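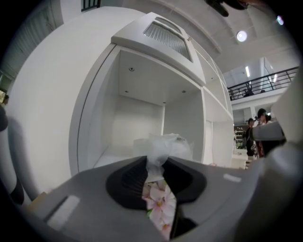 Why did the gripper keep losing its hold during the tour?

Moisture had worked its way into the connector at the wrist, so the controller read a closed grip as an open one and tried to close it again. Each time it did that, it let go first.

That was the short version given to us at Prisosa in October, when the company opened its handling workshop to visitors for an afternoon. I went because we run a small packing line at Gesach and have been thinking about grippers for mixed goods, the kind of orders where nothing in the box is the same size or stiffness. I expected a sales tour. Most of the time went on a fault instead, and I got more out of it than I would have from the brochure.

The tour started at 2 p.m. We signed in, were given shoe covers and a sheet of rules, and were told to keep behind the yellow line whenever the beacon was lit. Kadri Tamošiūnaitė led our group. She has worked on the grippers since the first version and answered most questions without looking anything up.

The first stop was the teaching area, where staff work with grippers held in the hand before anything is put on an arm. A person picks up an item, carries it to a shelf and sets it down, and the recordings are used later to set up the arm. Kadri said the hard items are the soft ones. A carton tells you when you have it. A pouch or a wrapped gift gives way, and the finger position says very little about whether the thing is held.

The second stop was the cell itself, a fenced area with one arm, a feed table and a rack of open compartments. The arm was running a demonstration order. It placed several items without trouble. Then it lifted a padded pouch, paused over the rack, opened its fingers, and closed them again on nothing. The pouch landed on the floor inside the fence. The arm carried on to the compartment, made the placing motion with empty fingers, and went back for the next item.

It did the same thing again a few minutes later with a small box. At the third drop Kadri asked the operator to stop the cell.

I want to set down what happened next in order, as two people in our group remembered it differently over coffee.

The operator pressed the stop on the panel. The arm halted and the beacon stayed lit. The gripper did not halt. Its fingers opened and closed once more after the arm was still. The operator had a hand on the gate latch by then but had not opened it. Kadri told him to leave the gate shut and use the main isolator, which he did, and the beacon went out. She waited, checked the air gauge, hung her lock on the isolator and only then went in.

Nobody was hurt and nobody was close to being hurt. Still, that extra movement was what I wrote down first. The panel stop they had pressed was the program stop, which ends the motion of the arm but leaves the gripper powered so that it doesn't drop what it is holding. With a healthy signal that makes sense. With a bad one, the gripper was free to act on it.

A woman from Pereyra asked why the operator hadn't used the red emergency stop. Kadri said he should have. The written procedure calls for the program stop when an item is dropped, and for the emergency stop when the machine does something unexpected. The first drop was the one kind of event, the third was plainly the other, and the procedure did not say where one became the other. She said she would have it changed so that a repeated drop is treated as a fault.

We moved to the bench while the gripper was taken off. Aoife Lenihan, the maintenance lead, opened the wrist connector in front of us. There was a greenish film on two of the pins and the seal had a nick in it. She thought the seal had been pinched when the gripper was last changed. The unit had done 878 cycles since then, according to the counter on the cell, and the log showed short dropouts on the grip signal that had been getting more frequent. No alarm had been raised, as the software ignored any dropout that lasted up to 52 milliseconds. The ones that caused the drops were longer than that. The earlier ones were not.

Someone asked if the limit should be lower. Aoife said no, or not by itself, as a lower limit would stop the cell for every bit of electrical noise. She wanted the short dropouts counted and shown to the operator at the start of a shift. She also wanted a seal check added to the gripper change sheet, which at present has a line for the bolts and a line for the air hose and nothing for the connector.

The replacement gripper went on in less time than I would have guessed. They tested it with the gate shut, first empty, then with the same pouch, and it placed the pouch in the rack. We watched a few more items go through and there were no drops while we were there. I can't say how it ran afterward.

The last part of the visit was a short talk on Flellemau, their planned software update, which is supposed to compare the finger position with the motor current so that one bad signal can't open the grip alone. There was no date for it. I asked whether it could be added to older units and was told this had not been decided.

Three notes for our own line, for whoever reads this at Gesach:

Find out which of our stops leave the tooling powered, and label them. I asked two people when I got back and had two answers.

Look at the connector seals on the case lifter at the next tool change. We have never replaced one, as far as I can find.

Ask Prisosa for the revised stop procedure. Kadri said she would send it to anyone who left an address, and I left mine.

Parking is behind the building and the entrance is on the side street. Visitors need closed shoes.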